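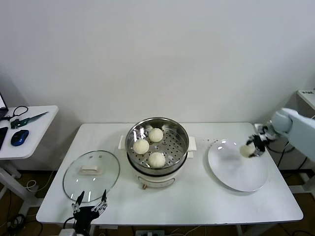 Tag der offenen Tür bei Jellard, wer war noch da?

Reglerfuchs
21.04.2019
War gestern mit meinem Großen in der Halle von Jellard. Die haben den Skurnano gezeigt, zwei Arme, Hände mit richtigen Fingern, und das Ding legt Dampfbrötchen aus dem Topf auf einen Teller. Bei uns hat es geklappt, vier Stück. Dafür standen wir fast eine Dreiviertelstunde an. Ich bin mit der Erwartung hin, dass da was für unsere Küche in der Kantine dabei ist, und bin ziemlich ernüchtert wieder raus.

kantine_nord
Warum ernüchtert, wenn es geklappt hat?

Reglerfuchs
Weil der Topf immer an derselben Stelle stand und der Teller auch. Der Deckel war schon ab, als wir drankamen. Ich habe gefragt, ob er den Deckel auch selbst abnimmt. Antwort: "Das ist für Mai geplant." Aha.

Volker Eichhorn
Ich war am Vormittag da und muss ein bisschen widersprechen. So ein Hefeteig gibt nach, da drückt man schnell Dellen rein. Mit einem Parallelgreifer haben wir das in der Firma zwei Jahre lang nicht sauber hinbekommen. Dass eine mehrfingrige Hand das ohne Matsch hinlegt, finde ich schon beachtlich. Dass Topf und Teller fest stehen, macht doch am Anfang jeder so.

Reglerfuchs
Am Anfang ja. Aber auf dem Plakat am Eingang stand "küchenfertig". Dann muss ich auch nach der Küche fragen dürfen. Dampf, nasse Hände, Fett, jemand schiebt den Topf zur Seite.

moppel77
Haben die was zum Tempo gesagt? Auf der Seite steht 400 Teile pro Schicht.

Volker Eichhorn
400 in 8 Stunden, hat mir der Herr am Stand so bestätigt. Auf Nachfrage kam dann, dass das hochgerechnet ist.

moppel77
50 Brötchen die Stunde. Meine Schwiegermutter macht das mit der Zange nebenbei und telefoniert.

kantine_nord
Und was kostet der Spaß?

Reglerfuchs
Wollten sie nicht sagen. "Projektabhängig." Ich kenne das noch vom Birnari, da war es auch projektabhängig, und am Ende war die Wartung teurer als die Aushilfe.

Vusumuzi Khumalo
Ich arbeite an einer Hochschule mit ähnlichen Händen (nicht für Jellard, nur damit das klar ist). Die Frage, die ich bei so einer Vorführung immer stelle: Läuft das autonom oder sitzt irgendwo jemand und steuert mit? Beides ist legitim, man muss es nur dazusagen. Hat das einer von euch gefragt?

Volker Eichhorn
Nein, ich nicht. Hätte ich machen sollen.

Reglerfuchs
Ich schon. Die Dame meinte "teilautonom" und hat dann den Nächsten drangenommen. Mehr als 5 Minuten hatte man pro Gruppe sowieso nicht.

Vusumuzi Khumalo
Dann würde ich auf die Vorführung nicht viel geben, in keine Richtung. Fragt nach der Fehlerquote über einen ganzen Tag, am besten schriftlich.

moppel77
Bei Won gab es letztes Jahr wenigstens Kaffee.

Volker Eichhorn
Ich schreibe Jellard mal an wegen der Quote und stelle die Antwort hier rein, falls eine kommt.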